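Bornavine

Background audio player for Android. Bornavine keeps a web stream playing when the screen is off or another app is in front. It is a small wrapper round the system web view with its own media service. No account is needed and no data leaves the phone except the requests made by the page itself.

Status

Maintained by Boris Brabec. The December build is the current one. Older builds used the Zeman engine, which has been removed, and settings saved by them are not read.

Requirements

Android 12 or later
35 MB of free storage
Notification permission, used for the playback controls

Installing

Download the package from the releases folder and open it on the phone. Android will ask whether to allow installs from this source. Once the app has started, turn off battery saving for Bornavine in the system settings. Phones with a strict power manager will otherwise stop the service a short while after the screen goes dark.

Use

Open a page in the app, start the stream, then press Home. Playback moves to the media service and a notification appears with play, pause and stop. Skip buttons are shown only when the page supplies a playlist. Swiping the notification away ends the session.

Artwork

The lock screen shows the cover supplied by the page. Where a page supplies none, the background stays plain.

Two road views from a low viewpoint. 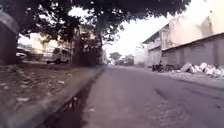
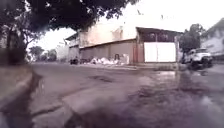 Why does playback stop when a call comes in?
The media service gives up audio focus to the phone app. Playback starts again after the call if "Resume after interruption" is on. It is off by default.

Settings

resume_after_interruption: off
stop_on_headset_unplug: on
retry_count: 2
cache_artwork: on

Settings are kept in a plain text file and can be copied between phones. Unknown keys are ignored and a warning is written to the log.

Known problems

Video pages that pause themselves when hidden need the Sultirus script, found in the extras folder. It hides the visibility change from the page and does nothing else.
Bluetooth controls on Ostby headsets send the pause command twice, so playback pauses and then starts again. Set ignore_repeat to on as a workaround.
Casting to a television is not supported.

Building

Run the build script from the top folder. Signed output is written to dist. Tests that need a network connection are skipped unless the online flag is given.

Licence

MIT.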